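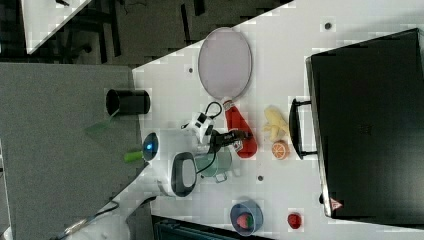

Zuvel club games, annotated set

A collection of 600 chess games from the Sirkau weekend opens, of which 200 carry notes by the players. Compiled by Jasper Van Acker. Last changed 5/11/22.

What you get

One PGN file per event, plus a plain text index. Results were typed from the score sheets and I trust them. I trust the notes a good deal less. Winners tend to remember seeing everything, and losers tend to remember being ill. 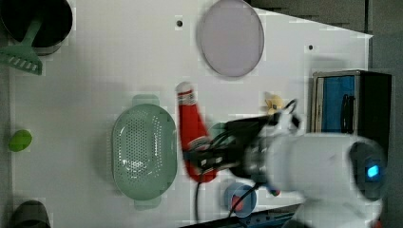

Move times are missing from the De Smet Memorial, where the clocks were set wrongly for the first 2 rounds. Please don't guess them from the other events.

Ratings

Ratings are the ones players wrote down themselves. I checked 120 against the September list and stopped there, rather discouraged.
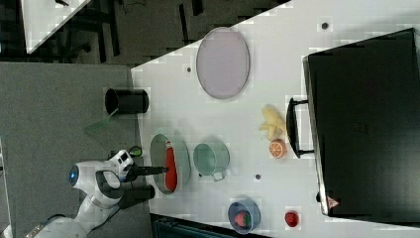 Mug on its side, grey pan and lavender tray.

Opening names

The names came from the Vevo sorter – a script that calls half of all queen's pawn games a London. I fixed the worst. If your study depends on opening names, sort the games again yourself.
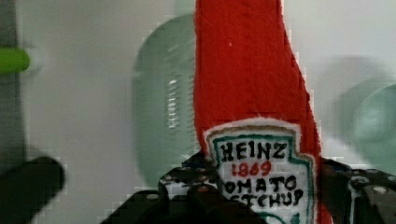
Exclamation marks in the notes have been left as the players gave them. I would not use them to train or test anything. Corrections are welcome if you can send the score sheet as well.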